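The best thing in my kitchen cost less than a sandwich. It's a plastic basket with holes in it, and I'm going to spend this whole page telling you why you should have one out on your table right now, today, with vegetables in it.

I mean out. Out of the refrigerator drawer, out of the bag, out where you walk past it on the way to the coffee. I've been doing it this way since September and I eat better than I have in years, and I haven't read a single diet book or signed up for anything. I moved some food thirty inches higher and took the lid off!

Let me back up. The drawer at the bottom of a refrigerator is called a crisper, and I'd like to meet the optimist who picked that name. Mine was where cucumbers went to turn into soup. I'd buy two on a Saturday, full of plans, and the next time I saw them they'd be under a head of lettuce, wearing a bag that had gone cloudy on the inside. I threw out so many cucumbers. I threw out peppers with one soft cheek and zucchini I had honestly forgotten buying. The drawer is deep and dark and it's at knee height, and everything in it has to be dug for, and at six in the evening I don't dig. I reach for whatever's at eye level, which in my refrigerator was cheese.

So one weekend I pulled the whole drawer out to wash it, set what was left on the table while it dried, and then got distracted by a phone call. By dinner I had eaten a pepper standing up. Raw, like an apple. My family had got through most of the carrots. The food hadn't changed, only the address.

After that I went looking for something to keep it all in. I tried a ceramic bowl first (it came from a shop called Drellum that I love and will defend to anyone), but a bowl is wrong for this job. Bowls are for round things. Put long vegetables in a bowl and they stick out over the side like oars, and the lemons roll underneath and stay there until they're green. A bowl also holds whatever drips into it. If you rinse your vegetables before putting them out, and I do, there's a puddle at the bottom by evening.

Then came the wire stage. Wire baskets look wonderful in photographs and they leave dents in tomatoes. Mine was from Tamuno, very handsome, and it's now holding dish towels, a job it does beautifully.

What you want is plain molded plastic, rectangular, with a flat floor and walls full of little holes. Rectangular because vegetables are mostly long and tables are mostly straight. Flat so that things lie down and stay put. Holes so that air gets in and water gets out. And a smooth rim, please, because you're going to be reaching over it ten times a day. You can find one in any store that sells dishpans, and it'll be in some pale color that you wouldn't have picked, and in a week you'll be fond of it. 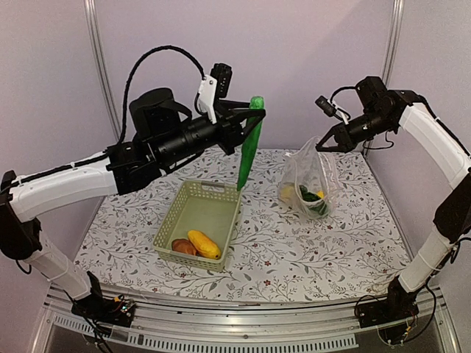 I also want to speak up for the cloth. People keep telling me a vegetable basket belongs on the counter, next to the sink, where the mess is. I disagree! A counter is a work zone. Anything left there gets shoved against the wall to make room for the cutting board, and then there's a toaster in front of it, and you've built yourself a second crisper. A table with a cloth on it is a place where you sit down and eat. Food set there looks like it's meant for you. I like a light cloth with flowers, something a bit old-fashioned that could have been your aunt's, because green shows up so well against it. A cucumber on a dark wood table is fine. A cucumber on a flowered white cloth is practically a still life, and you'll want a slice of it.

Yes, the cloth gets wet sometimes. It's a cloth. It goes in the wash with the towels. I fold a dry dishrag under the basket for the first hour if I've just rinsed everything, and that takes care of most of it.

Now, the objections, which I've heard at full volume from my own relatives. The big one is that vegetables go bad faster at room temperature. Some of them do, and I'm not going to pretend otherwise. Lettuce stays cold. So do herbs, green beans, anything already cut. But cucumbers don't love the deep cold in the first place, and neither do peppers or eggplant or summer squash, and tomatoes positively sulk in it. For those, a couple of days out on the table is no hardship at all, and in my house a couple of days is all they get. The basket only holds so much. That's part of its charm. I keep the spares in the cold and bring out what we'll eat by tomorrow night, and when the basket looks thin I fill it again.

My rule is 6 things at a time. It's a rule I made up and I break it for radishes.

The other objection is that it looks like clutter. I kept a tally for a while, on the back of an envelope, since I was losing this argument at home and wanted evidence. In 21 days from the drawer, I'd thrown out nine vegetables. In the next 21 from the basket, I threw out 2, and one of those had been dropped. I don't claim that's science – it's one kitchen and one envelope – but it ended the discussion. If clutter gets eaten, I'm for clutter.

There's a small pleasure in the loading, too, and I didn't expect it. I used to put groceries away as fast as I could, bags and all, with my coat still on. Now I take each thing by the stem end and lay it in. Long ones go along the long side, heavy ones on the bottom, anything with a bruise on top where it'll be picked first. It takes a couple of minutes. I notice what I bought. Half the time dinner gets decided right there, with a zucchini in one hand, and I've never once had a good idea about dinner while shutting a refrigerator drawer with my foot.

If you have small children, let them do it. They're excellent at it and terribly strict. The little one in our house has opinions about which direction carrots should face, and has never left one facing the wrong way. And a kid who has personally placed a cucumber will usually eat some of it, which is more than I ever got by cutting it into stars.

I've seen the fancier versions, by the way. Komix sells a stacking one on wheels and I'm sure it's lovely. Start with the cheap one. Put it where you sit, put something green in it, and leave the lid, if it came with a lid, in the cupboard with all the other lids.

*December 2018*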